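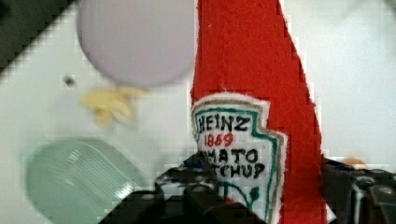 Page last changed: Saturday, 9:41 pm

From: Sobia Rajput
To: Iltby Street Market list
Subject: Re: Stall spots and the table question

Hi everyone,

Sorry for the slow answer, I was at my sister's with no signal to speak of. Quoting Asger's message so we're all looking at the same thing:

> From: Asger Kjærgaard
>
> Hello all,
>
> I walked the street with a tape measure yesterday evening. If we
> keep the fire lane open we can fit 34 stalls this July, and that
> is with the food people down by the Cornby Road end like last year.
> We have more names than that on the list. Do we cut people, or do
> we ask some of them to share a table?
>
> Also, the Gadanero folks want a corner again. They say the middle
> of the block was too hot for the ice cream and I believe them.
>
> Asger

So, sharing. I'm all for it, and I'd go further and say half my neighbors would sell more if they shared! Last summer I had a full table to myself and spent the morning spreading my stuff out so it wouldn't look sad. By noon I'd let Areeba put her soap on the left side and we both did better — people stopped for the soap and then picked up a felt burger while they were standing there (or a hot dog, the hot dogs did very well).

What I'd want to know is how the fee works. If a table is 6 feet and two of us split it, do we each pay half, or is there a per-seller fee on top for the permit? Rizwan, you did the permit paperwork, can you say? I think the town counts sellers and tables separately, but I may be remembering the craft fair at Jafri Hall, where they charged for every little thing including the chairs.

On the corner for Gadanero, yes please, give it to them. I was two spots down from that freezer and the generator was LOUD. If they're on the corner they can point it at the parking lot. Could we also not put the kids' face painting right beside them again? The line for one ran straight into the line for the other and I had a very upset four-year-old holding on to my tablecloth for ten minutes because he thought he'd lost his place.

Shade is the other thing. The north side gets the trees until lunch and the south side gets nothing, all day. I don't mind the south side, I have a canopy, but Shahzad sells chocolate, so come on, let's be kind to Shahzad. Maybe people could write "canopy" or "no canopy" next to their name on the sign-up sheet before Asger draws the map?

I can bring two folding tables for anybody who's short. One has a wobbly leg, so not for pottery. I've also still got the box of clothespins and the long extension cord from last time, and somebody's blue cooler, which has been in my garage all winter with a very nice bread knife in it. Please come get it.

One more — are we doing setup at 7 again? I'd vote for 7:30. The street wasn't closed to cars until a quarter past anyway and we all just stood around on the curb with our boxes.

Talk soon,
Sobia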